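Print this page | E-mail this to a friend
Last updated: July

Review: The Pikard folding work table

I have wanted a proper table for the spare room for longer than I care to admit, and after a winter of wrapping presents on the bed (my poor back!) I finally ordered the Pikard from Gristovberg. It was 300 dollars, plus shipping, and I told myself that if it wobbled it was going straight back.

It came on a Saturday morning in one very long box. The instructions are a single folded sheet and they are better than most, although step 2 has you put the crossbar on before the feet, and I found it much easier the other way around. Give yourself a clear floor and somebody patient to hold the far end. 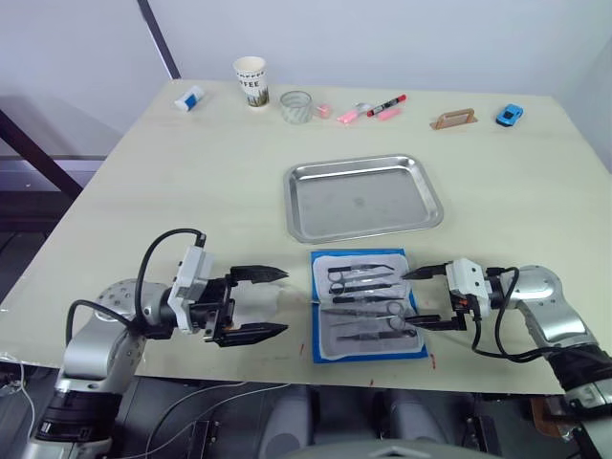 Now, the wobble. Gristovberg says the top will hold 400 pounds, and I have no plans to test that, but I have leaned on it with both elbows while cutting out a pattern and it stayed put. On carpet there is the tiniest bit of give if you bump a corner. On a hard floor I don't notice any at all. My old Drarari used to shiver every time the sewing machine got going, and I had simply gotten used to chasing my pins across the room, so this has been a real treat.

The finish wipes down nicely with a damp cloth. Craft glue lifts off if you catch it the same day – leave it overnight and you'll be picking at it with a fingernail, as I was. Permanent marker left a faint shadow that I have decided to live with. 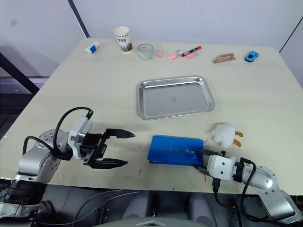 Folding it up is where I start to grumble a little. The catches underneath are stiff, and you have to press both together while lifting, which takes a longer reach than mine. After 3 months they have loosened some, and a drop of oil helped, but I still wouldn't want to do it every evening. If you need a table that comes and goes, the Subramaniam is lighter and folds with one hand, though I tried a friend's and found it too low for standing work.

I'd buy the Pikard again, stiff catches and all, and leave it standing the way I have this one. Mine has been up since the day it arrived, and the bed is back to being a bed.

Print this page | E-mail this to a friend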